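May 15, 2020

Quick one because I have bread in the oven and 17 minutes on the timer. Meant to write this weeks ago. Didn't.

So – the allotment newsletter. Some of you know I took over the Stekiston garden newsletter in January, when it was four pages, stapled, and mostly about slugs. I said I'd do it for a year. I figured one evening a month. Ha.

First issue took me nine evenings. Two of those were just the printer. I'd picked a font that looked lovely on my screen and like wet string on paper, and I'd already run off half the copies before I looked at one properly. Sent them out anyway. Mrs. down the lane at plot 4 told me she'd read it with a magnifying glass and enjoyed it very much, so fine.

What I've learned so far, in no order:

- People will not send you anything if you ask "everybody" for articles. Ask one person for one thing. Give them a date.
- The date you give them should be a week before the real date.
- Recipes get read. Minutes of meetings don't.
- Never print a planting calendar without checking which way round the seasons table goes. I put leeks in the wrong column and got three phone calls.
- Photos of vegetables all look the same in black and white. Every one. A squash is a gray lump and so is a beet.

Then there's the money. Paper went up at Nonley, where we've always bought it, and the club gives us the same budget it did in whatever year that was set. I added up the postage and the toner and the paper and it comes to 841 for the year if nothing goes wrong. We have less than that. I'm not going to say how much less in case somebody on the mailing list faints.

Obvious answer is email. I know. Half the members would be happy with it and the other half don't have it, or have it and never look. My own mother has 3,631 unread messages and is proud of it. 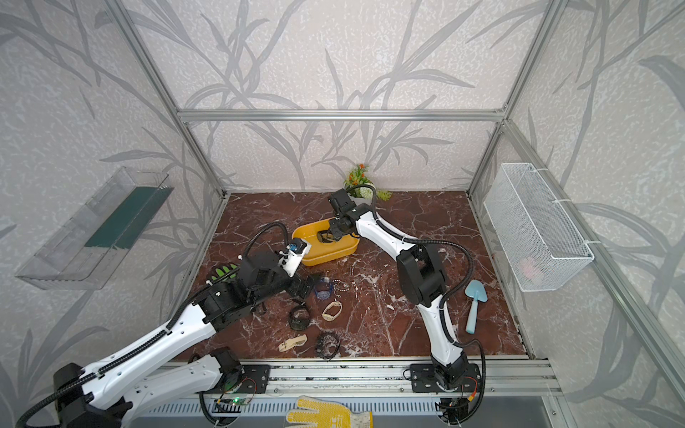 Renato Sepúlveda wrote to me after the last issue that I should stop fussing and print it every other month, twice as long, and let people keep it by the kettle. He said the old one came out like that for years and the only complaint was about the crossword. He also said the crossword should come back, and that he'd be willing to do it if I promised not to "fix" his clues.

I think he's right, annoyingly. Every other month means fewer stamps, fewer evenings with the stapler, and I might get to be in the garden while the garden is doing something. The peas are up already and I've hardly seen them. My own plot looks like I moved away.

So the plan is – next one is a double issue. Crossword by Renato, unfixed. A long peice on saving tomato seed that I've been promised by somebody who will be getting a very early deadline. The swap list, which has got out of hand (why does everybody have rhubarb to give away and want strawberries). And I'm going back to the plain ugly font. It's readable. Enough.

Still need: someone to fold. A better stapler, mine eats every fifth staple. A name for the letters page, which is called "Letters" and could be worse I suppose. If you've got an old copy from before my time I'd love to borrow it, I want to see how they laid out the swap list becuase mine runs over onto the back cover every time.

Timer's going. Bread. Will put the tomato thing up here too once I have it.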